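Stukeo Bottle Packing Set

Overview
The Stukeo set records the packing of glass cola bottles into white foam carriers on a tabletop. It is maintained by the Damgaard packaging group and issued to partner sites at Brarley and Surkadberg.

Contents
The release holds 42 sessions. Each session covers one carrier, and sessions 1 to 11 form the reference portion. Session notes are stored as plain text under the session number.

Materials
Bottles are glass, capped, and filled. Carriers are foam with round recesses. Tape on a carrier is left in place and is not recorded as a defect.

Labels
in_carrier: the bottle stands in a recess
outside: the bottle is not in the carrier
recess_empty: the recess holds no bottle
A tilted bottle outside the carrier is labeled outside. Partly hidden bottles are labeled when the cap is visible.

Known limitations
Only one bottle type is covered. Notes for session 7 are incomplete and will be replaced in April.

Use
Internal study and teaching. Redistribution requires written approval from Damgaard.

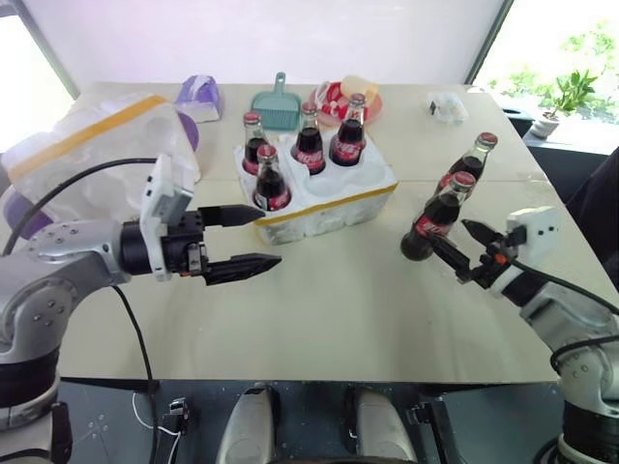

Figure 1. Foam carrier partly filled, with two cola bottles outside it.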